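Desk cell notebook, February
4 min read

Started 14:00, stopped when the light got bad. Writing this up fast before I forget which rule we changed.

Main job: get the house rules for the desk cell down to something people will read. The Lesel draft is 16 items and half of them are about the old cell with the fence. Cut to what applies when the arm shares a table with ordinary office stuff.

Where it stands now:

1. Stop button within reach of whoever is running. On the table side, not on the rack. Reach means sitting down, not leaning.

2. Hands out before enable. Say "clear" out loud, even alone. Yes it feels silly.

3. Speed cap stays on for anything with a person in the room. Gruver had theirs set per task, and then a task got copied and the cap did not come with it. Ours goes in the base config, and task files can't raise it.

4. Cables. Still the worst one. Anything hanging off the arm gets walked through the full range by hand before the first run, slow, looking for where it drags or could catch on something. Tape is not a fix. Ashworth note says to redo this after any change at the wrist and I agree, adding it.

5. Props get logged at start of session. Not just the thing being moved, everything on the table. We had two sets of runs last month nobody could compare, laptop open in one and gone in the other.

6. No drinks on the table. No exceptions for lids.

7. Reset by hand only when disabled. Paused is not disabled!! Put this in bigger type on the wall sheet.

Argument over number 5. One side says logging everything is too slow, people will skip it. I timed it, not that bad if there's a form with the usual items already on it. Pen holder, markers, laptop, mouse and pad, books. Tick and go. Will make the form.

Other argument: should we clear off everything that isn't part of the task. Jandau guidance says bare table, which makes sense for them, they handle parts. For desk tidying the clutter is the point. A marker into a holder with nothing near it tells us very little. So clutter stays, but fixed rule: nothing breakable within a hand's width of the path, and nothing tall behind the target unless the operator has checked clearance from the side. Need a better word than "tall". Anything higher than the holder?

Also shiny table. Not a safety thing strictly but it goes under good practice: note which ceiling lights are on. The reflections move around on the white top and the wrist camera sees them as bright patches. Matte mat was suggested. Would rather keep the table and log the lights, otherwise we are tuning for a mat.

Marker and pen holder setup, wrist view and side view: 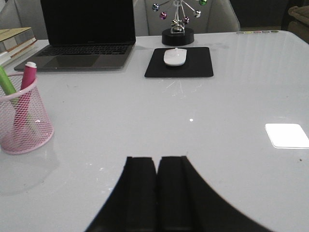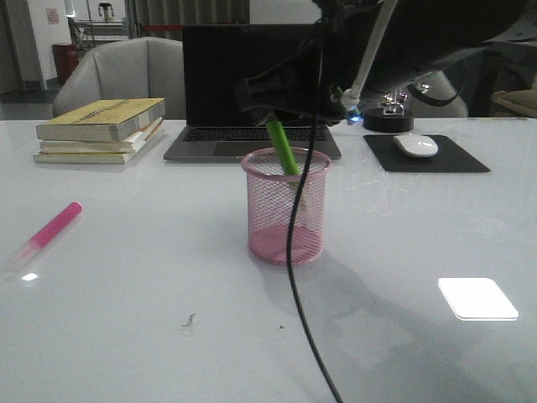

Back to the list. Rule 4 needs a line on who signs off. I'd say the operator, same person who says clear, and initials go on the sheet. Two people signing means niether one looked.

Retention: the Lesel draft wants every run kept. We're at 1460 runs on the shared drive already and it complains past 1000 in one folder. Split by month, keep the failures whole, thin out the rest after review. Don't delete anything with a stop event in it, ever.

Open:
- form for rule 5
- wall sheet, bigger type for 7
- ask Ashworth if their wrist check has a time limit or just "after any change"
- find out if the speed cap survives a controler restart. Test with nothing in the gripper
- version number on the rules, put it in the run header

Left off at rule 7 wording. Pick up there.

Recent entries
Stop button placement, second try
Speed cap in base config: what broke
Notes on the Gruver task files
Folder names, again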